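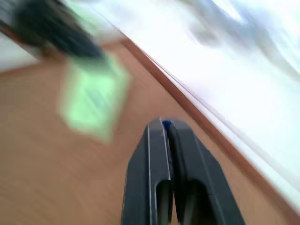
*The green one, on the table.*

August is when I give up on my phone as a memory device. Every spring I swear the reminders app is going to fix me, and every summer I find myself standing in the kitchen with 1,584 unread emails and no idea when the dentist is. So the cork board is back! I am so happy about it, you guys.

A bit of history for anyone new. When we lived in the apartment on Merrick Street I had a huge board by the front door, and it was awful. It had takeout menus on it, and a raffle ticket from a school fair, and at least one wedding invitation for a couple who had since gotten divorced. I'd pin something up and it would just sink. When we moved I left it behind on purpose and felt very grown-up about it.

The new one is small. Plain rectangle, reddish-brown frame, that nice speckly cork that sheds a little when you poke it. I got it at Grakinby (the housewares place out past the lumber yard, if you're local) along with a box of push pins and two pads of sticky notes, and I got out of there for less than lunch would have cost me. I did look at the fancy magnetic ones. They're pretty, but I wanted the little crunch of a pin going in.

Now, the sticky note question. You'd think sticky means sticky, but cork is bumpy and dusty and the glue strip gives up by bedtime. I used to find them under the fridge. These days I stick AND pin, one pin near the edge of the note, and it stays put even when the back door slams. My sister thinks this is cheating. She also tapes her grocery list to the steering wheel, so.

My other change is color. At Merrick Street I had pink, yellow, orange, blue, and a whole code that lasted maybe a week before I forgot whether orange was bills or birthdays. Light green is now for things I have to do and yellow is for things other people in this house have to do, and that's the entire system. Usia (my oldest) has already tried moving one of her jobs onto a green note in my handwriting. Nice try, kiddo.

I also like to set the whole thing up lying flat before it goes anywhere near a wall. Pinning into a board that's hanging from one nail is how I ended up with 12 little holes in the paint last time, plus a pin in my sock. On a table you can press straight down, shuffle the notes until you like them, and keep the spare pins in a tray next to you so they don't roll off toward the dog.

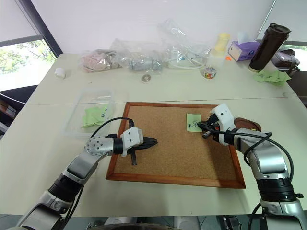

Faraji Biwott wrote in after my last post to say that pins straight into cork wear it out faster than you'd expect, and that he rotates his board upside down every New Year so the top half gets a rest. He's had the same one since college! I had never once thought of flipping a cork board, and now I can't stop thinking about it. Do you take everything off first, or do you just turn it and read sideways for a day? Faraji, please report back.

It's going on the wall between the pantry and the back door, low enough that the kids can reach. I wanted it over my desk, but I know myself, and anything over my desk turns into wallpaper. By the back door I have to look at it every time I let the dog out, and she goes out a lot.

Still to figure out: whether I'm allowed a little envelope for receipts (I think that's how it started last time), and where the pen lives. Every pen I've put near a board has walked off by supper. If you've got a pen-on-a-string setup that doesn't look like the bank, leave me a comment. I'm going to go find my drill.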